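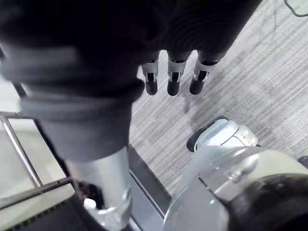 Hand comparison FAQ: Sarker and Gu

Who wrote this?
Agnes Lindholm. I sell neither hand and paid for my bench time in August.

Do I need a cover over the hand?
Gu says a fabric cover costs you nothing in grip. I doubt it. Cloth over the palm can bunch when the fingers close, and a fold near the thumb eats into your opening width. Leave the fingertips bare and run your own parts with the cover on, then off.

Will a hand that passes the cylinder test hold a soda can?
Maybe. The vendor cylinder is stiff. A can gives under the thumb, and a controller tuned on the stiff one keeps squeezing.

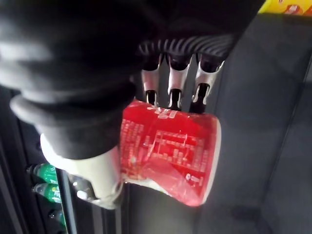
What about the 1,000-cycle rating?
Ask what was in the hand. Sarker quotes 2,548 cycles for its thumb joint, measured with no load at all, so I wouldn't plan maintenance around it. Log your own closures and check the thumb for play.

Are snack tubes a fair test?
Fairer than foam blocks. They are light, smooth, and easy to tip. Try them upright on a shelf and also lying on a steel tabletop, where glare can wash out part of the tube. If the demo only uses upright tubes, ask for the other kind. 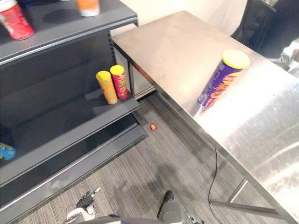
Nakora wrote in to say that glare is a lighting problem and has no place in a hand comparison. I disagree. If the camera gives a bad pose, one hand may forgive it and the other may not, and that is worth knowing before you buy.

Does the wrist camera fix this?
Partly. It gets close, and then the fingers block much of what you wanted to see. I keep the head view running too and don't trust either one alone.

Which controller did you use?
Gondale, version 2, with its 16 grip presets. Most of them feel like the same grip under different names. I'd start with the plain cylinder wrap and change one setting at a time.
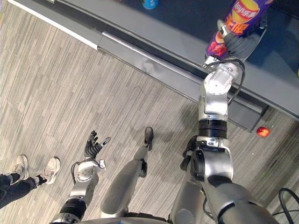 Right hand around an upright Lay's canister, left hand open.

Can I get your raw logs?
Yes, by email. Please send yours back.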